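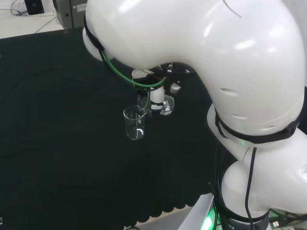
Fig. 1. White arm over the dark tabletop cloth.

Grakier - a two-player puzzle platformer

Our group spent the spring term building Grakier, a small game in which 2 players share one lantern across 26 rooms. We loved making it! The first playable build was ready in May, and by then we had thrown out the original map and redrawn the whole village of Nallgate by hand.
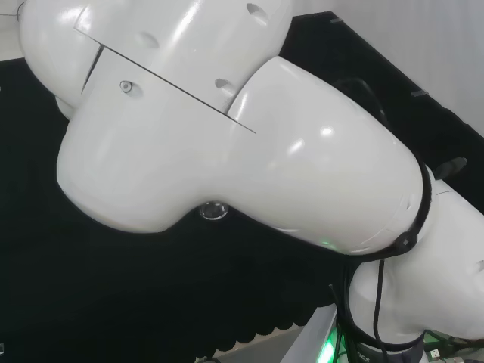 Fig. 2. The bend of the arm, close up.

Sound came last. Từ, the river spirit, has 4 themes that fade into each other as the lantern dims - fiddly to set up in Grilport, our level editor, but so satisfying when the drums drop out. Loading between rooms is still too slow on older laptops, and we want to fix that before adding online play.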